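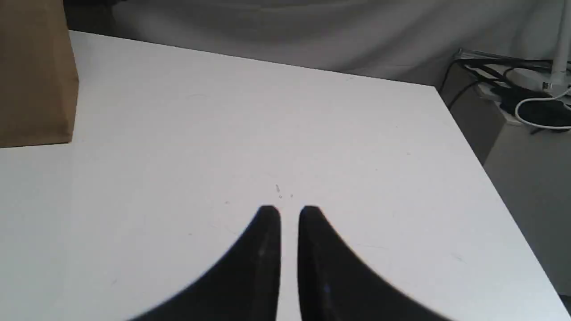 White tabletop at the Piscombe packing room, with a plain cardboard box at the back.

Visit to Fairclough, Piscombe
December 2022

Five of us from the shop went over to Piscombe to see how Fairclough packs our stoneware. We have been buying from them for years and had never been inside the building. Brenda Cheetham set it up after the June delivery, when we had a run of chipped saucers and both sides wanted to look at the packing together.

The building is on the far side of town, past the feed store. Parking is in the back. You sign in at a window and they give you a sticker and a pair of safety glasses, which you keep on even in the hallway.

Leif Thygesen runs the packing side and took us through. We started in the storeroom, where flat cartons are stacked on pallets by size. Fairclough uses a plain brown carton for nearly everything and adds a label at the very end, after the weight check. Leif said they used to order them printed with the company name. The printed ones cost more and the ink rubbed off on the tissue, so they dropped them three years ago.

From there we went into the packing room. I had pictured a long line with a belt, and there is one, but it was shut down for the day and most of our time was spent at the tables. The tables are white on top. They are wide enough that two people can work across from each other without bumping elbows, and the tops are left clear between orders. Noelia Salcedo, who trains the new packers, likes a white top for the simple reason that you can see grit on it. A crumb of fired clay under a glazed plate will leave a line you can feel with a fingernail. She wipes down before every order and again if she sees any specks.

The tops do get marked up. There are gray scuffs and fine scratches on them, and I asked if those mattered. Noelia said they don't, as long as the surface is still smooth to the hand. When one gets rough it goes to the label station, where only closed cartons touch it.

She packed a set of our dinner plates for us at normal speed and then again slowly. The order goes like this. The carton is made up first and stood at the back of the table. A sheet of paper goes down in front. Each plate is turned over, checked at the foot ring, wrapped corner to corner, and set on edge. Plates never go in flat. Ours had been going in flat because of a note on our account from a previous buyer at the shop, who wanted the carton kept shallow. That note has now been taken off. The saucers were under the same instruction, so we think we have our answer on the chips.

Tonantzin Arriaga asked about the paper. She does our receiving and has to get rid of all of it. They use two weights, a thin tissue against the glaze and a heavier brown sheet outside. We can send the brown sheets back with the empty cartons if they are dry and not taped. Leif will have the driver pick them up. Tissue they don't want.

Next was the drop test. They take one carton out of each batch of 48 and drop it onto a concrete pad from waist height, once on the base and once on a corner. Then it gets opened and every piece is tapped and looked at under a lamp. We watched one done with bowls and nothing was broken. Hayley Dobson wanted to try it with one of our old flat-packed cartons, and Leif had saved one from the returns. Two plates cracked on the corner drop. It was useful to see them side by side.

Lunch was sandwiches in the break room. Afterward we looked at the Relton range, which is new for spring. It has a heavier rim and comes in a dark green and an oatmeal. We ordered 170 pieces, mostly the small bowls and the mugs. I was not sure about the large platter at 51 dollars and we left it for now.

A few notes for anyone going next time:

Wear closed shoes. They will turn you away in sandals.
The packing room is cool, so bring a sweater.
Seconds are sold from a shelf by the sign-in window, cash only.
Ask to see the glaze samples. They are kept in drawers upstairs and are not part of the regular tour.

The first cartons packed on edge are due with the next delivery. Tonantzin will open them at the back counter and send the breakage sheet to Brenda the same afternoon.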